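October, evening

Cleared the last shelf of the toy kitchen cupboard. The Stiltum crate holds 20 liters and was overfilled, so the lid had stopped seating and the small parts kept working their way out at the corners. Everything went onto the black table first, then into groups by size.
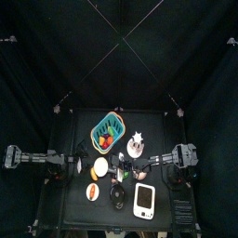

Flat pieces go in the lower tray. Plates stack without trouble. Bowls nest only if the rims match, and two of mine don't, so one will have to travel on its side with a cloth in it. I have written 69 on the crate in marker, the next number in the Plornance inventory, and entered it in the notebook under household, small.

The cream pot with the black lid takes up the most volume. Its handle is wide and sets the minimum clearance on that side. The white kettle is worse, with a tall arched handle that won't fold. The teal ribbed container can hold loose food pieces, provided the orange item is not left lying across the top.
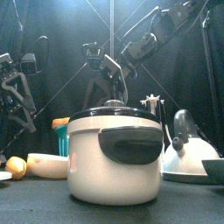 Left for tomorrow

Measure the second shelf again. I wrote 11 inches last time and don't trust it. Kettle upright on the right, pot on the left, lid taped. Order one more Nisotside divider if the kettle leans. Stopped at 9:40.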